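Revised drying layout for shared kitchens at Pralness

14 Aug 2018

The shared kitchens at Pralness have a new washing-up and drying layout, following a month of complaints about standing water on worktops and crockery put back in the cupboards damp. The change applies to the ground-floor and first-floor kitchens. The staff kitchen in the Boateng wing keeps its existing arrangement until the sink there is replaced.

Under the old layout, crockery was left to drain on folded tea towels beside the sink. Hazel Mbeki, who manages the building for Skonel, said the towels were saturated by mid-morning on most days and that water was tracking along the joint at the back of the worktop. The sealant failed in two places in July and has been renewed.

Drying now takes place on the wooden tables opposite the sinks, using open plastic racks with raised pegs. The racks have no solid base, so each table is to be wiped down at the end of the lunch period and again before the kitchen is locked. The tables were oiled before the racks went out and will be oiled again every 11 weeks.

Plates and saucers stand between the pegs. Bowls go at the end of the rack, tilted, with the rim resting on the lower edge. Cups and mugs are inverted over the pegs. Items wider than the rack, including the large serving bowls and the oven trays, should be dried by hand and returned to the cupboard under the hob.

Kai-wen Ho drew up the layout after a short trial in the ground-floor kitchen. Three rack positions were tested. Placing the rack square to the table edge left too little room to set down unwashed items, and placing it against the wall made the rear pegs awkward to reach. The position adopted has the rack at an angle to the table, with clear wood on the near side for crockery waiting to be loaded.

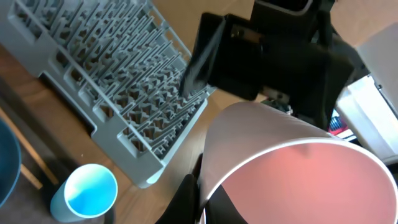
Cups gave the most trouble during the trial. Small cylindrical ones sit over the pegs without difficulty, but the wider cups take up the space of two and tend to lean on their neighbours. Users are asked to load wide cups first, at the right-hand rows, and to fill in with smaller pieces afterwards. No rack should be stacked on top of another.

The mixed crockery has also been sorted. Chipped pieces were withdrawn and 20 replacement cups ordered from a supplier in Ornport, with delivery expected in around 6 weeks. Until then each kitchen will be slightly short at lunchtime – users may bring their own mugs, marked on the underside. Unmarked mugs left overnight will be treated as shared stock.

Suleiman Ojo has asked that cutlery stay in the upright drainer by the tap and not be laid across the rack, where knives can slide through the openings. Tea towels are now for hand drying only and go to the laundry on Fridays.

The arrangement will be reviewed after 5 weeks. Comments on the rack position or the table finish should be sent to Katia Villa at the front office, stating which kitchen they concern. Faults with taps, sinks or sealant should be entered in the maintenance book as before.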